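Garnach Bin Picking Records: README

Version 2. Maintained by Marta Yurchenko, Diteck. Station notes and operator survey by Armelle Lebrun.

Contents

records/ one file per shift, comma separated
interventions/ free text entries typed by operators
survey/ answers to the work survey, names removed
docs/ field list, station layout, handover sheet

Summary

The records come from the small-parts packing area at the Garnach site, where part of the picking work moved from hand stations to robot arms. Each row in records/ is one pick attempt, paired with the action taken by the person on the station if there was one. The set was assembled to answer a staffing question: how the work of a packer changes when the arm does the reaching and the person handles everything else. Arm performance is logged only as far as that question requires it.

Scope

Covered: picking single items out of metal bins, item rejects, bin changes, stops and restarts. Not covered: carton sealing, labeling, and anything after the item leaves the station. The night shift is excluded. It still worked by hand for the whole period.

The release holds 1234 intervention entries from 9 operators. Entries from the first week after installation were dropped, as the stop codes were changed during that week and the old ones do not map cleanly.

Station setup

Bins are clamped to the table so that their position does not drift between picks. Operators check the clamps at the start of a shift and after every bin change. A bin that has shifted shows up in the log as a run of missed picks with the same offset sign, code M2. Before the clamps were introduced, M2 was the most frequent code on the station.

Items are mixed in size and wrapping. Clear film and foil-like surfaces return strong reflections and are tracked under their own code, R1. The metal floor and walls of a bin can also give false returns, and these are coded R2. Operators were not asked to tell R1 from R2 on the floor. The split was made afterward by Lebrun from the entry text, and should be treated as one person's judgment.
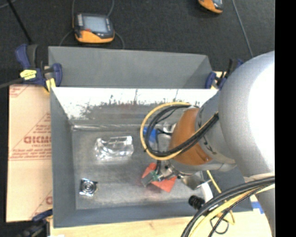 When an attempt fails, the controller retries once and then holds. A hold lights the station lamp and starts the response timer. The timer ends when the operator presses acknowledge, which is before the fault is cleared. Response time and clearing time are therefore separate fields (t_ack, t_clear) and should not be added to get downtime. Use t_down.

Changes to the job

Under the old arrangement one packer worked one station. One operator now covers 2 stations, and the task list is different: clearing holds, repositioning items that lie flat against a wall, changing bins, checking cable slack at the wrist, writing the entry. Reaching and bending went down. Walking went up, and so did time spent reading a screen.

Survey answers on this are mixed. Several operators reported less shoulder strain. Several also reported that the shift feels longer, because holds arrive unevenly and there is no steady pace to settle into. Two asked for rotation back to hand stations for part of the shift. Rotation began in December and is marked in the field rot (0 or 1).

The pay grade was revised after the task list was. Pay data is not part of this release.

Known problems

Operator IDs were reassigned once. Use op_key, not op_id.

The Mamani line uses a different lamp delay. Its t_ack values are not comparable with those from the Kovon line.

Free text entries are in three languages. No translation is supplied.

Some entries were written at the end of the shift from memory. These have late=1 and their times are unreliable.

Item class is missing for picks made while the catalog server was down.

Use

Permitted: staffing studies, ergonomics work, training material, fault analysis. Not permitted: scoring or ranking individual operators, or joining the records to personnel files. This condition was agreed with the floor staff before collection and applies to derived tables as well.

Requests for the raw controller logs go to Yurchenko. Corrections to intervention codes go to Lebrun, with the row key and the proposed code.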